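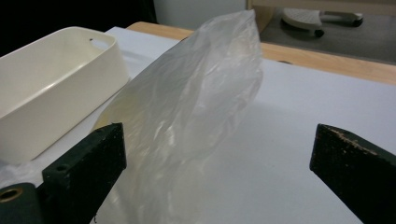
OK quick one because I have to be out the door by 5 and I promised I'd write up the bag thing.

So. Plastic bags. The thin ones, the produce kind, the ones that come around bread and socks and phone chargers and everything else. I had a drawer of them in the Clorinmont apartment and when we moved to Rirnport I packed the drawer. As in I tipped the whole drawer into a box, wrote KITCHEN MISC on it and paid movers to drive it across the state. Very smart. The box sat by the fridge until February and then I finally cut the tape and it sort of breathed out at me. Bags everywhere.

Setsuko Yagi came over on Sunday (you remember her from the curtain post, she is much more ruthless than me) and looked at it and said pick one container. Whatever fits, stays. I said what if it's a big container. She said no.

What I went with is the cream plastic basket, rectangular, rounded corners, got a handle hole in the end so I can hook a finger in and pull it off the shelf. It used to hold spice packets. Before that, bath stuff. I think I bought it at the Kamata store on my old street, the one with the bins out front, and I keep meaning to get a second one and they never have that color anymore. Emptied it, wiped it, put it on the table and started going through the pile.

Rules I ended up with, such as they are:

Holes, gone. Hold it up to the window if you can't tell.

Anything sticky, gone. I washed 7 of them before I came to my senses.

Printed ones that shed little flakes of ink on your hands. Gone, and wash your hands.

The crackly stiff ones I kept a few for shoes when we travel. The soft milky ones are the good ones. They squash down, they don't make a racket at 6 in the morning, and they go around half an onion better than anything I've paid money for.

Then the folding. I know there is a way to fold a bag into a tiny triangle. My mother does it. I did 12 triangles and they were lovely and it took me most of a podcast and I still had a heap up to my elbow. So I quit triangles. Now I flatten, squeeze the air out from the bottom up, one twist at the top, drop it in. Done. They do puff back up a bit. The thin film has a mind of its own, you let go and it stands there on the table like a little tent. Push it down again. Or put the next one on top of it, that works too.

Setsuko thinks the twist is lazy and that I'll be back to a drawer by summer. We'll see. Her own system is an old tissue box and she pulls them out of the slot one at a time, which is neat, but I tried it and three came out together every time.

The basket holds 20 or so if I'm not fussy, thats plenty. Everything past that goes in one big bag and the big bag goes to the drop-off bin by the Trerell parking lot when I do groceries. It's been in the trunk since Sunday. I will take it. I will.

Stuff I found in the box that wasn't bags, in case anyone from the old building is reading:

one baby spoon (we don't have a baby)
the good scissors!!!
a receipt for a lamp
rubber bands, gone to glue
the allen key for the bed, which would have been useful in the first week

The basket lives on the second shelf now next to the foil. I had it under the sink for one day and hated it, you have to crouch and everything down there smells of dish soap, and then so does your bread. Second shelf is right at hand height. My husband has already put a battery in it. I took the battery out. He put in a different battery.

Someone asked in the comments last time about the white table and yes, it's the same one, it does show every single crumb, and yes I would buy it again. Good for sorting on though, the clear stuff you have to squint at a little.

Next up is lids. I have more lids than I have things that need lids and I'd like to know how that hapened. If you've got a lid method leave it below, nothing with labels please, I won't keep up with labels.

Ok it's ten to. Going.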